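Section 4: Working at the sink and dishwasher

I learned most of these rules from Ximena Quezada, who set up our Zatari kitchen, and I still stick to them.

1. Open the dishwasher door all the way before you start the arm. I cap the arm at 10 percent speed while it's reaching into the racks.

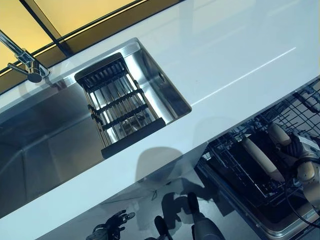 2. Check the cable before each reach. If it can snag on a rack wire, hit stop and re-route it — don't tug!

3. Keep plates upright in the sink rack, with a gap between them so the fingers have room.

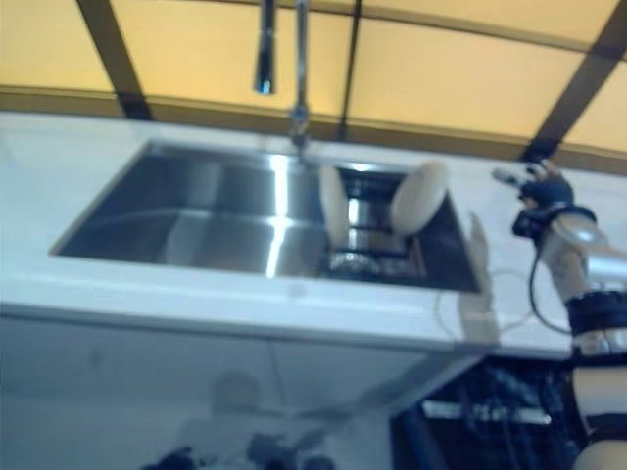 Caution: stay out of the arm's reach until the hand has stopped completely. I keep one thumb on the stop button the whole time, and I'd like you to do the same.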